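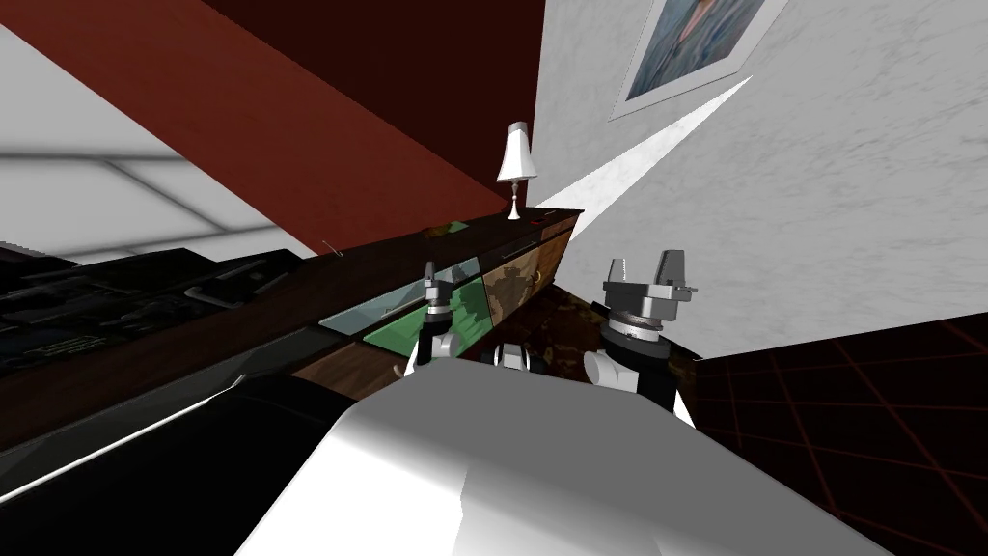 ## 4. Setting up the kitchen ticket printer

Do this before opening. Not during lunch. Takes longer than you think the first time.

You need: the Josance order tablet, the kitchen printer, its power brick, one roll of thermal paper, the store PIN. Plekville location uses PIN 2504 until the manager changes it (see section 6).

1. Put the printer on the shelf by the pass. Keep it clear of the fryer, grease kills the cutter.
2. Plug in power. Wait for the green light to go solid.
3. Open the lid, drop the paper in. Paper feeds from the bottom of the roll. Close till it clicks.
4. On the tablet: **Settings > Printers > Add**.
5. Pick "Kitchen" from the list. Enter the PIN.
6. Set the station number. Hot line is 21, cold line is 77. Bar has its own, leave it alone.
7. Tap **Test print**. You should get a short ticket with the station number on top.

> **Note:** Blank ticket = paper in upside down. Flip the roll and try again.

> **Caution:** Do not unplug the printer while the light is blinking. It's updating. If power drops halfway you will have to call Skurkov support and they will want the serial number off the bottom.

### 4.1 Sending the menu over

Menu has to be pushed once per printer or items come out as codes.

1. **Menu > Publish > Kitchen**.
2. Leave the tablet on that screen until it says Done.
3. Ring up one soup and one side salad as a test. Soup goes to hot, salad to cold.
4. Void the test order. Reason code 91. Any other code shows up in teh daily sales report.

Modifiers ("no onion", "dressing on side") print in red if you bought the two-color paper. Regular paper prints them bold. Both fine.

### 4.2 Takeout and patio orders

Updated September 2020. Takeout tickets now print the pickup time in large type, patio tickets print the table with a P in front. Nothing to switch on, but republish the menu if you last did it in August or earlier.

Choo delivery orders come in by themselves once the account is linked. Link it under **Settings > Partners**. If they stop coming in, log out and back in on the tablet, then check the wifi.

> **Caution:** Two tablets on the same station number will print every ticket twice. Kitchen will make it twice to. Check before you open.

Next: receipt printer, section 5. Same steps mostly, different cable.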